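Flinddale Metering Working Group
Minutes, November meeting, 4:30 pm

Present: Silvana Rocha (chair), Valdir Nogueira (notes), reps from Didum and Bezerra
Apologies: Rudedden site office

1. Last minutes
Agreed. One fix – item 3 should say "sub-meter", not "main meter".

2. Sub-meter swap, Rudedden building
Old pulse meters to go, new ones have a proper data port. 108 units in total. Didum has 13 on the shelf now, rest on order. Delivery date still not confirmed. Silvana wants it in writing before tenants get any letters.
Bezerra asked who isolates the risers. Answer: Bezerra does, building manager signs the permit. Needs to go in the work plan, wasn't in the draft.
ACTION: Didum – written delivery date.
ACTION: Bezerra – revised work plan with permit step.

3. Current transformers
Long talk on this one. Valdir found 5 meters on the ground floor set to the wrong CT ratio, so bills for those units have been off. All on the low side. Silvana – no back billing until we know how far back it goes. Bezerra thinks since the panel was redone, no paperwork to prove it.
Agreed to check ratio label against meter setting on every panel before the swap, and write both down. Photo of the label too if it can be reached safely.
ACTION: Valdir – check sheet, one page, circulate to all.
ACTION: Bezerra – look for panel test records.

4. Readings and software
Import and export both showing on the portal now. Export reads zero for the unit with solar, which can't be right. Didum says register mapping, will look at it. Time stamps also an hour out after the clock change. Manual reads to continue untill fixed.
ACTION: Didum – mapping and clock.

5. Access
8 tenants have not replied to the access letter. Second letter to go out, then phone calls. Silvana asked for evening slots to be offered this time. Bezerra ok with evenings up to 7 pm, extra cost to be quoted.
ACTION: Silvana – second letter.

6. AOB
Spare seals and sealing pliers missing from the meter closet. Valdir to ask arond.
Closet key now signed out at the front desk only.

Next meeting: same time, same room, date by email.
Closed 5:50 pm.

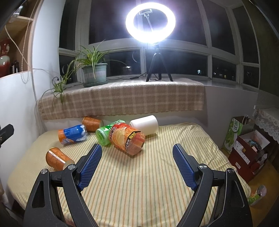
Objects on striped cloth, gripper at front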